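Print | E-mail

Notebook entry, July 13, 2024

Relief shipment, Dromach to Poltley. The manifest received from Patricio Arrieta lists 189 cartons of surgical masks and gloves. The January consignment held some 600. Customs clearance remains pending on 2 pallets.
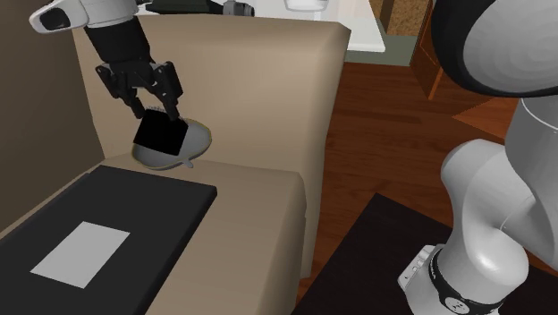 Gripper with black square and white dish, over the couch seat.

Araceli Lozano has asked the embassy liaison to confirm the landing permit before the aircraft leaves Barkik. The donor government's letter is to be filed with the manifest. No statement to the press until both are in hand.
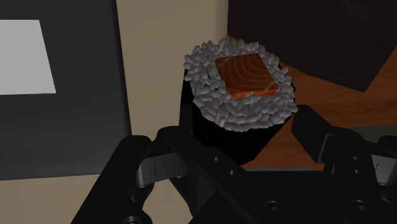 Sushi roll with salmon, held in the gripper.

Open: translation of the Vũ cover note.

Print | E-mail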